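# A Day at the Robot Workshop

Every December, the Mostyn building in Stutovville opens its doors to school groups. This year 70 children came, in groups of 14. Each group had a guide, and ours was Rhun Prosser. He looks after the robots.

The robots we saw were two arms fixed to the front of a table. A robot arm has joints, a bit like your shoulder, elbow and wrist. A motor turns each joint. At the end is a gripper, which does the job of a hand.

The job we came to see is called tidying. Rulers and set squares go into a yellow tray. That sounds easy, but a ruler is flat and thin, and it lies close to the table. Try picking one up with only your thumb and one finger, and you will find out why robots need practice.

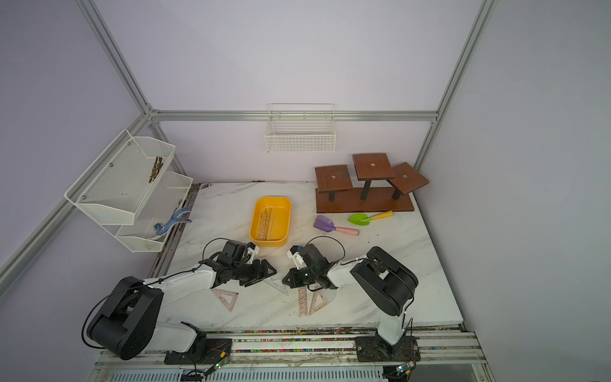 Your hand can feel when it has hold of something. Many robots have to work this out in other ways. Some use cameras. Some check how hard their motors are pushing. A computer takes in this information and decides how far each joint should turn next.

Rhun told us that dirt makes the job harder. Crumbs of soil are small and dark, and a computer has to learn that they are not part of the ruler.

Clear plastic is hard too. A camera sees the table right through it, so the edges of the ruler can get lost. Pink plastic is a little easier to spot.

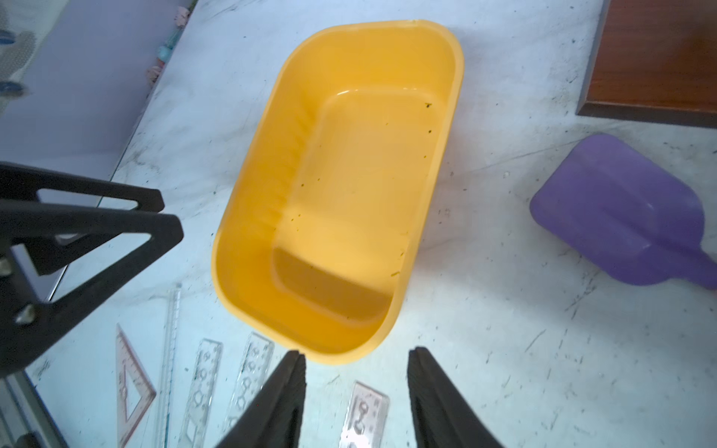
A camera near the gripper gets a close view of the things it might pick up. A camera farther away can show the whole table. Using both helps the computer judge where things are.

The program that runs the arms is called Cliren. Children aged 12 and over can try it at the Tirnex club, which meets in the same building at 4 in the afternoon. Younger children may come and watch with an adult.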